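Orkevel Computer Repair and Upgrades: Frequently Asked Questions

Do I need an appointment?
No. Drop-offs are taken at the front counter any time we are open. Pickups need a text from us first.

How much does a diagnosis cost?
Desktops are $15. The fee comes off the bill if you go ahead with the repair. Laptops are quoted at the counter.

How long will my computer be in the shop?
Most desktop jobs take 2 working days once the parts are here. Liquid damage takes longer.

Can I bring my own processor?
Yes, as long as it fits your board's socket. Bring it in its original tray or clamshell and don't touch the contacts on the underside. We put on new thermal paste with every processor swap at no extra charge.

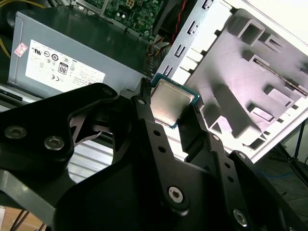

Desktop processor with metal heat spreader, at the open case.

Will I lose my files?
A processor or memory upgrade doesn't normally touch your drive, but back up before you come in. We can copy up to 500 GB for a flat fee. Larger drives are priced by size.

Do you sell used parts?
Sometimes. Used parts carry a store sticker and can be returned within 15 days with the receipt.

What happens to computers left behind?
We text and call the number on your ticket. Storage fees start after 15 days.

Do you work on game consoles?
Not since June. Try the Verkix counter on Parsa Street.

Where do I park?
Behind the building, in the spaces marked Orkevel. The spaces by the Tastier bakery are for their customers only.

Last updated 2020-10-06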